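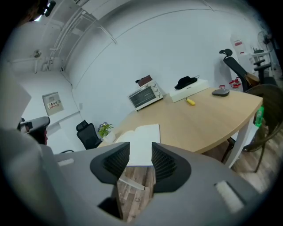

3/21/19

Went back over the station rules for the hand-held gripper this morning, before Firouzeh starts the next block of takes. The sheet we have was written for the old Trelley bench and half of it no longer applies. Biggest gap is what counts as "ready to record." With the fingers pointed at the table, the camera gets the toaster oven and the open notebook, but also the mouse, the chairs behind and the water dispenser beyond them. So the rule can't stop at the tabletop. New wording: the operator checks everything the camera can see from the start pose, and anything that isn't in the task list is either moved or written down as background.

Rules as they stand now, to go in the Govenley binder:

Notebooks in view are open to a blank page or closed. No names, no phone numbers, no passwords. Same goes for labels on boxes if there's an address on them.

Bladed tools don't go on the table during a take unless the task calls for one. If it does, blade retracted, and a second person in the room.

Ovens and anything else with a heating element: unplugged at the wall, and the operator says so out loud at the start of the take. Door tasks only. Nothing stored on top if the task involves the door. Hooman thinks the last part is too strict. I left it in.

Drinks off the floor on the operator's side. Bags and cords too. You are looking at the fingers and you don't see your feet.

Chairs pushed back far enough to walk the front of the table without turning sideways. If a chair has to stay, mark its place with tape so it's the same in every take of the block.

Fingers: look at both pads before each block. Any tear in the mesh, swap the pair, never one side only. Write the swap in the log with the take number. We lost most of take 2205 onward in the Moradi set to a pad nobody had logged, and I don't want to go through that again.

Takes per block stays at 200, then a break of 14 minutes minimum. Firouzeh asked for shorter blocks on the door tasks because of the wrist angle. Fine by me - she should pick the number and we'll write it down.

Numbering: new blocks start at 2000 so they don't collide with Nidia. Don't reuse a number after a bad take. Mark it bad and move on.

Still open: who signs the sheet when only one person is in. Ask Hooman. Also need a rule for overhead lights, on or off, and stick with it for the whole block.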